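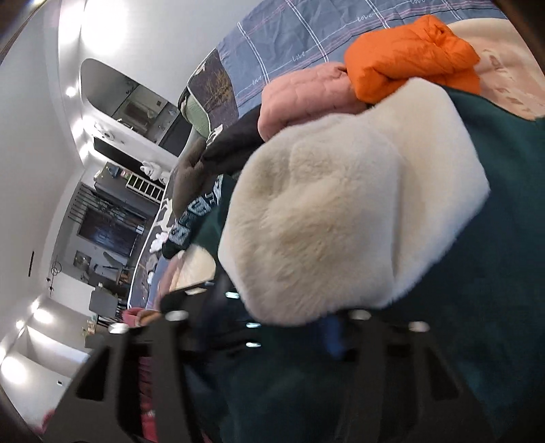 Winter clothing on the bed before sorting. An orange quilted garment and a light pink quilted jacket lie near the cream pile fabric.

4 min read

Putting Away the Winter: the Brorkdale Household Gallery

The Brorkdale Centre for Home Studies keeps a record of ordinary household work through the seasons. The present page concerns the sorting of cold-weather clothing at the end of winter, a task which most households in the district carry out between the last frosts and the beginning of summer. It forms part of the Centre's Flukus collection, which now holds 147 entries on laundry, mending, storage and the care of bedding.

The gallery opens with the bed, which is where sorting begins in most of the homes that have contributed to the collection. A bed offers a broad, clean surface at a convenient height, and everything can be turned over and inspected without being put on the floor. The Centre recommends leaving the duvet in place and shaking it out afterwards. The one seen at the head of this page is slate blue, with a plaid of thin white and red lines and the word "love" in small white script.

Notes on the garments

Quilted and padded items. Orange and pink quilting appear side by side, the orange in stitched channels and the pink in a diamond pattern. Quilted garments should be checked along the stitching, where filling is most likely to escape. Small breaks may be closed by hand with a fine needle and matching thread. Padded garments should be stored with as little weight on them as possible. A garment may be rolled for a short journey, but for storage over several months it is better laid flat or hung from a broad hanger.

Faux fur and long-pile fabrics. The cream-white piece at the centre of the heap has a dense pile, slightly matted in places. Fabrics of this type should be brushed with a soft brush, in the direction of the pile, before they are put away. Heat should be avoided, and the care label followed in all cases. Contributors frequently ask whether such items may be kept in vacuum bags. The Centre advises against it, as the pile is slow to recover once it has been crushed.

Darker garments. The teal-green garment spread beneath the lighter pieces is of a colour that shows lint readily. Dark clothing should be folded inside out and kept apart from anything that sheds. A clothes brush is sufficient in most cases.

Printed fabrics. The peach-beige item beside the orange quilting carries faint lettering. Prints of any age should be folded with the printed face inward and a sheet of plain tissue placed between the layers. They should not be ironed directly.

Order of work

The following order is taken from the Risel handbook, which the Centre has used in its evening classes since the October course.

Empty all pockets and fasten all zips and buttons.
Separate items to be washed, items to be mended and items ready for storage.
Set aside anything that has not been worn for two winters.
Wash and dry everything thoroughly. Clothing should never be stored damp.
Place the heaviest pieces at the bottom of the box and the padded pieces on top.
Label the box on its short side, so that the label may be read when boxes are stacked.

A box of 133 litres will normally take the outdoor clothing of one adult. Larger boxes are difficult to lift when full and are not recommended for lofts.

Passing clothing on

Coats and jackets in sound condition are accepted at the Kongkaew Rooms throughout the year. Garments should be clean and complete with belts and hoods where these were supplied. The Rooms are unable to accept pillows, duvets or single gloves. Last season 3000 garments were received, the greater part of them children's outerwear, and adult sizes remain in demand.

Using the gallery

The notes may be reproduced for teaching purposes, provided that the Centre is acknowledged. Schools and community groups wishing to borrow the accompanying storage samples may do so for a period of 20 days. Requests should be made in writing to the Flukus desk, stating the size of the group and the dates required.

New entries on linen cupboards and on the repair of woollen blankets are in preparation and will be added to the collection as they are completed.

Brorkdale Centre for Home Studies
Page revised 3 May 2018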